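Desk tray sorting -- three compartments, what goes where?

Posted in: Home & Desk > Tidying

mekdes_d
I've finally started on my desk! Years of tape, leads and snack wrappers living in one big heap, and I've given myself until the end of the month to get it straight.

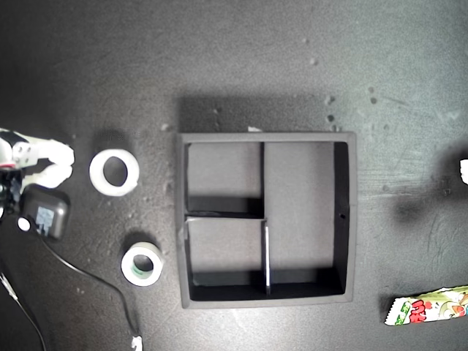

So the plan is tape in the big compartment on the right, small bits top left, and I can't decide about bottom left. Pens? Plugs? I'm far too excited about a black square tray, I know, but I'd love to hear how you all split yours.

Mekdes

janus_tidies
Ooh, I love a three-way tray! Big side for whatever you grab most, always. I had tape in mine for a while and then moved it out, as two rolls lying flat eat up the whole space and you can't get at anything underneath. Stand them on edge if the walls are high enough.

Oğuzhan Sezer
Disagree with Janus about standing them up. They roll over every time you reach in. Flat is fine, just don't put anything under them. And I'd keep the power adapter out of the tray altogether -- cables want to spring open and they drag everything else out with them. Mine hangs off a hook under the desk.

truvthorpe_tash
A hook! I spent £15 on a cable box from Boltness and it's a lovely thing but I can never be bothered to open it. Might try the hook.

Defne Türkmen
My mum (Şengül, some of you know her from the sewing board) cuts an old tea towel to fit the bottom of each compartment. Stops the rattling and you can lift the whole lot out to shake the crumbs off. She's got 4 trays done like this and they look so smart!

mekdes_d
Defne, that's brilliant, tell her thank you. I've got a tea towel with a scorch mark that's been waiting for a job.

Oğuzhan, fair point on the cable. What about the small plug though, could that go in bottom left by itself?

Oğuzhan Sezer
Yes, if it comes off its lead. If it doesn't, keep the two together or you'll be hunting for it in May.

janus_tidies
I still say tape on its edge. Wedge a box of staples next to it and it won't go anywhere.

mulder_99
Nobody's mentioned snacks. Bottom left is the snack compartment. I will not be taking questions.

truvthorpe_tash
Seconded!! Wrappers straight in the bin though, or it's a heap again within five days.

mekdes_d
Right, bottom left is snacks, I'm sold. Tape goes in flat tonight and I'll try Janus's staples trick if it annoys me. Off to find the scissors for that tea towel.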